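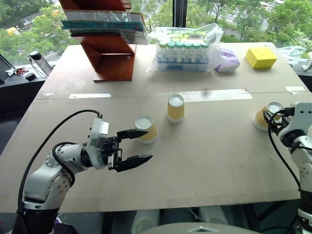

Ragnvald Bakke has spent most of his working life on one property of paper drinkware, the rate at which liquid gets into the board. He runs the converting laboratory at Jumora, which tests cupstock for mills and cup makers. Buyers tend to judge a cup by its wall, he said, and the wall rarely fails first. Stand a few paper cups upside down on a sheet of cardboard, white bases up, and the part he cares about is easier to get at. "The base is a separate disc. It is pressed in, and the sidewall is folded around its edge. You have a cut edge of board inside that fold, and a cut edge is where fiber is exposed."

The laboratory measures this as edge wick. A strip of board is taped on both faces, weighed, held in the test liquid for a set time, blotted and weighed again. The gain in mass is divided by the area of exposed edge. Bakke runs the test with water, with a lactic acid solution and with coffee, and reports the three separately.

"Coffee is a poor reference liquid," he said. "It varies by roast, by grind, by how long it has stood. We use one instant product at one concentration and record the temperature. Customers ask for it, so we do it."

Between the start of March and the date of this interview, 2019-04-25, the laboratory tested 2,408 strips from 89 rolls. Bakke declined to name the mills. He did say that the spread within a single roll was often wider than the difference between two suppliers, and that the edges of a roll usually did worse than the center.

Toshio Ishida, who handles forming trials in the same building, attributes part of that spread to moisture. Board that arrives too dry cracks on the inner face when the rim is curled. Board that is too damp seals badly at the side seam, and the heater settings have to be raised to compensate. "Then the coating blisters," Ishida said. "You have moved the fault from the seam to the wall."

His trials run on a Vamano forming machine. The current series covers 241 settings of heat, dwell time and clamping pressure, all on the same grade of board. He expects to drop most of them. Dwell time has shown the least effect so far, and he would have left it out if the customer had not asked for it in writing.

Neither man was enthusiastic about the water-based coatings now offered as a substitute for polyethylene. Bakke's objection is to the data sheets, several of which give edge wick for flat board only. Folding the board changes the result, and he would like the figure quoted after creasing. Ishida's concern is seal strength at the base, where there are several thicknesses of board and heat reaches the inner layers slowly.

"They will get there," Bakke said. "The second samples we had from Gachanja were better than the first. I would still want to see a full year of rolls."

The next round, on a heavier cupstock, is scheduled to begin when the conditioning room has been recalibrated. Bakke has asked for the humidity sensors to be replaced at the same time.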